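Beson bench simulator, three months in

I set up one robot cell for a living (well, one at a time), and I bought the Beson simulator so I could stop doing all my fixture work on the floor with the real arm waiting on me. It cost me 600 dollars for the year, and I've had it open nearly every working day since March.

Setup first. The install took 70 minutes on my machine, most of it downloading arm models. You pick your arm, drop it on a base, tell it where the table is, and then you start moving things around. The Franka model loaded with its parallel gripper already attached, so I was jogging joints before my coffee was gone! I'd tried Toteck before this and never got that far without writing a config file by hand.

What I use it for is peg and block work. I set the block, set the hole, and check whether the wrist can come straight down without the elbow folding into something. The contact handling is good if you turn the step size down. Leave it at the default and the block jitters in the fingers like it's on a washing machine – I lost 2 evenings to that before I found the setting, buried under a menu called Ondieki solver of all things.

I also like tossing clutter on the table. Mugs, vases, whatever is in the library. My real bench is never clean, and a path that looks great over bare wood can get pretty ugly once there's a long-necked bottle standing near it.

Gripes? The finger pads wear in real life and Beson has no idea about that, so I still re-measure mine and type the numbers in. Undo only goes back 3 steps. And exporting to our Gornis controller drops the tool offset every single time, so check it before you run anything on hardware. I have a sticky note on the pendant about it now.

I'd buy it again. If the export bug gets fixed I'll bump it up a star, but for laying out a small cell it has already saved me a lot of standing around.
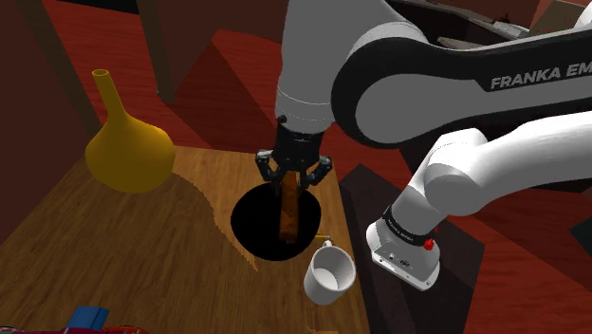 Franka arm in Beson, block upright in the gripper with its lower end in the hole.

Contact | Copyright Bench Notes, all rights reserved | Back to top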